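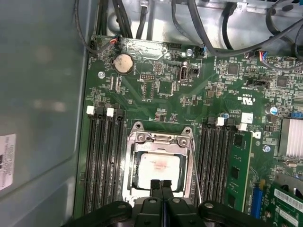 Gripper fingers at the CPU socket, retention frame open.

Robot Disassembly Practice Group
Minutes, January 18, 2019
Held at the Irnel workshop

Chair: Maysoun Saab
Notes: Tiago Nogueira
Also present: members from Stuvora and Magalhães
Apologies: Jestudo (comments sent by email, taken under item 3)

1. Last minutes
Accepted with one fix. The draft checklist is version 4, and the old minutes had it as version 3.

2. Working inside a computer case
Maysoun opened with how much good material we now have on this, and everyone was keen to get going. Most of the talk was about the approach to the processor. The group agreed to write these into the checklist:

Power cord out and machine grounded before the arm is enabled. A person signs for this, every time.
Retention frame fully open before the fingers go below the height of the memory latches.
No closing on the processor until the operator has checked both fingers against its edges in the wrist view.
Hands stay out of the case while the arm is enabled, even for a dropped screw!

Stuvora asked if the speed limit near the socket should be a fixed number. Long and lively discussion. We settled on 9 mm per second for trial use, to be looked at again once people have run with it.

3. Leftover thermal paste
Jestudo's email asked for a plain rule, and we think we have one: paste on the processor is noted on the job sheet before contact, and the fingertips are wiped and inspected before the next pick. Magalhães wanted the wipe logged too. Agreed. Tiago pointed out that the sheet has no box for it, so he will add one.

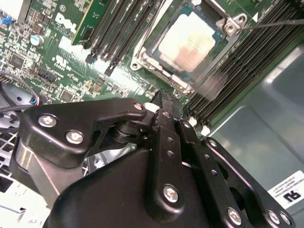 Fingertip close to the board just below the socket. Paste residue on the processor.

4. Clearance for the linkage
A really useful part of the meeting. Our rules talk a lot about the fingertip and hardly at all about the rest of the gripper, and the linkages take up plenty of room in a chassis. Maysoun proposed that each path be checked for the whole gripper body, with cables and drive cages counted as obstacles. Agreed with great cheer, as several of us have been asking for it. Magalhães offered to write the first wording. Loose cables to be tied back where they can reach the path.

5. Counting trial runs
Stuvora reported 224 logged runs so far. The draft asks for 200 before a rule can move from trial to standard, so the power-off rule now qualifies and was moved up. Very pleasing to see the first one go through. The others stay on trial.

6. Actions
Tiago: paste and wipe boxes on the job sheet.
Magalhães: whole-gripper clearance wording.
Stuvora: share the blank run log with Jestudo.
Maysoun: send the updated checklist to all members before the end of January.

7. Any other business
Irnel asked that benches be left clear after sessions. Noted.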